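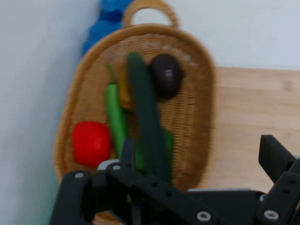
Can the Finard gripper be set up without the Lirau desktop software?
The basic pick routine runs from the pendant alone. You need the software only to save more than 21 positions or to change the grip profile.

Section 4: Basket pick routine

Complete Section 3 (mounting and cable check) before you start. Keep the speed dial at 50 or lower until step 7 is done.

CAUTION: Keep fingers, sleeves and lanyards clear of the linkages whenever the status light is green. The jaws can close without a warning tone.

1. Put the basket on the table within reach of the arm. A shallow woven basket is fine. Avoid anything with a lid.

2. Place the produce in the basket. Long items are the easiest to start with.

3. On the pendant, select Routines, then Basket, then New.

4. Jog the gripper over the item until the jaws sit either side of it. Press Store A.

5. Press Close. The jaws stop by themselves when they meet resistance. Do not press Close a second time.

6. Raise the arm and check the grip. A cucumber should stand upright between the fingers, with its lower end down among the black links.
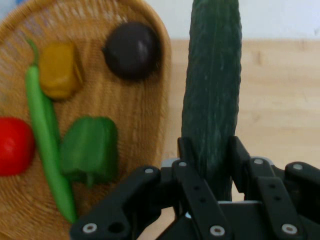

7. Press Store B, then run the routine once at low speed with a hand near the stop button.

Note: If the item slips, lower the arm, open the jaws and repeat from step 4 with the grip a little closer to the middle of the item - raising the force setting should be the last thing you try.

Note: Check the silver screws on the links every 1000 cycles. Tighten by hand with the supplied key.

Error 177 means Store B was pressed before Store A. Clear it from the Routines menu and start again at step 3.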